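Open day at the Vadurum toy and block works
27/09/2024

We got to the gate at opening time and there was already a line down the driveway, mostly families, plus a few older fellows who used to work there. If you grew up with a box of Vadurum blocks under the bed you'll know why I'd been looking forward to this for months!

Getting there
Bus 138 stops right across the road. Parking was full by mid-morning, so don't bother with the car. Entry was a gold coin and they gave the kids a sticker.

The old paint room
My favourite part by a mile. Christos Vasilakis has mixed colours there since he was an apprentice and he took our group of 20 through the swatch drawers, with all the reds they tried and threw out before settling on one (the orangey one from the seventies is the best and I'll argue with anyone about it). He let my daughter stir a tin of green. She hasn't stopped talking about it.

He also explained why the grey blocks disappeared from the sets. Parents kept writing in to say they looked like gravel, and the shops sent them back by the carton.

The sorting game
In the hall next door there was a colour matching game for the little ones, 11 rounds if you stuck with it, and the centre of it was making squares out of cubes before the bell went. My son got as far as round 2 and then wanted a sausage. The favourite pattern of the day was four cubes pushed up tight, two by two, and I've had a go at it at home since with our own faded set.

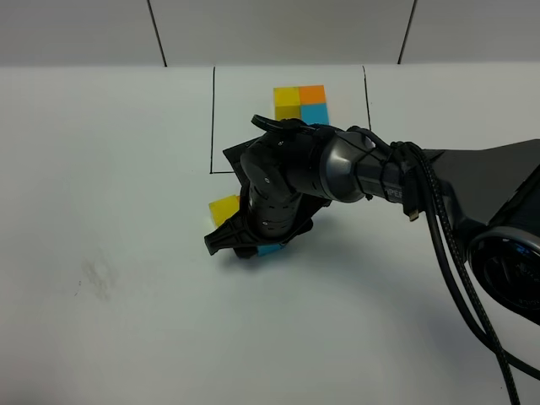 Food and the shop
Sausages, onions, proper lemonade from the Sarantis stall, and a honey cake that I went back for twice. The shop was packed. They had seconds by the scoop, cheap as anything, and I filled a bread bag. I also picked up the Clustico card game, which we played on the bus home and got the rules completely wrong.

Next one
They're doing a smaller evening in November at the Ritavholm store, with the catalogues out on display and Christos mixing colours again. We've already put our names down.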